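O caderno de receitas da minha avó (e o que eu fiz com ele)

Já contei por cá que herdei o caderno da minha avó? Acho que sim, em julho, quando estava ainda a tentar perceber a letra dela. Pois bem, acabei a transcrição! Foram 155 receitas, contando as que aparecem duas vezes com quantidades diferentes (o arroz-doce, claro, e um bolo de laranja que ela parece nunca ter dado por terminado).

O que mais me atrapalhou foram as medidas. A minha avó escrevia "uma chávena das azuis", "açúcar até ficar bem", "farinha a que levar". A chávena azul já não existe, ou então ficou com a minha tia, que jura que não a tem. Andei semanas a fazer o mesmo bolo de iogurte, a pesar tudo e a tomar notas, e cheguei a 272 gramas de farinha. Sei que parece um número ridículo para uma receita de família, mas com 250 o bolo abatia no meio e com 300 ficava uma coisa seca que só se comia molhada no café.

O Afshin Taheri, que muitos de vocês conhecem do clube de leitura, emprestou-me uma balança boa e veio provar três versões na mesma tarde. Disse que a segunda era a melhor e depois comeu mais fatias da terceira, portanto não sei em que acreditar. Foi ele também que me convenceu a escrever tudo à mão primeiro, antes de passar ao computador. Eu achava perda de tempo, mas acabei por gostar — apanhei imensos erros assim, e um "sal" que afinal era "mel".

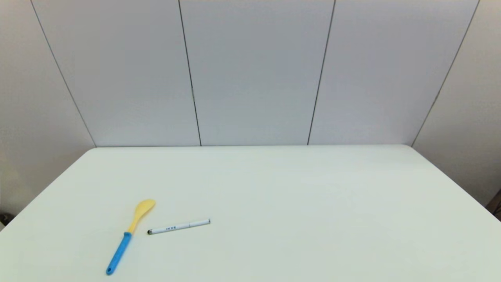 Outra coisa que me deu que pensar foi o que fazer com os comentários nas margens. Há uma página das filhoses onde ela escreveu "não fazer para o Carrasco, que diz mal de tudo". Quem era o Carrasco? A minha mãe acha que era um vizinho, o meu tio diz que era o homem do talho. Decidi deixar tudo tal e qual, com os recados, as contas de mercearia e até a lista de compras que está por cima da sopa de feijão. Se tirasse isso ficava um livro de receitas igual aos outros, e destas receitas, vamos lá ser francos, metade encontra-se em qualquer lado.

Entretanto fiz uma impressão pequena para a família, com argolas, para ficar aberta em cima da bancada sem ninguém ter de segurar a página com o cotovelo. A capa é de um cartão grosso que limpa bem com um pano. Ainda pensei em capa dura mas o orçamento fez-me logo mudar de ideias.

Para quem quiser pegar num caderno destes lá de casa, o meu conselho é começar por fotografar as páginas todas, mesmo as manchadas, e só depois mexer-lhes. O meu tinha folhas coladas umas às outras com o que julgo ser calda de açúcar, e perdi um canto da marmelada por ser impaciente. Perguntem também aos mais velhos enquanto vão copiando! Uma chamada de dez minutos com a minha tia resolveu-me o mistério do "pó da lata verde" (era fermento, vendido a peso).

No próximo número mando-vos a receita do bolo de iogurte com as gramas todas certinhas. E se alguém souber fazer filhoses que não bebam o óleo inteiro, escreva-me, que as minhas continuam uma desgraça.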